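Re: [gripper-eval] pad wear and soft items

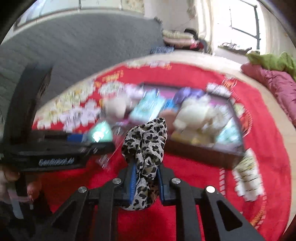 Blue ribbed pads on gathered leopard-print fabric, second gripper at left.

On Saturday, August 9, 2025, Malathi Iyengar wrote:
> Do the ribbed pads mark thin cloth? Kergate wants an answer
> before we order 5 more sets. Also, is the wide-angle view
> good enough to judge jaw contact?

Malathi,

No marks on cloth so far. I ran three fabric items, two passes each, with the pads fitted in February. The ribs hold gathered fabric well – a single flat layer still slips if you close on less than half the pad.

Contact is readable at the jaws. Anything moving near the left edge smears, so I would not score the second gripper from those views.

Chandrasekhar has the Baysal pads and can repeat the flat-layer runs.

Nurhan Tekin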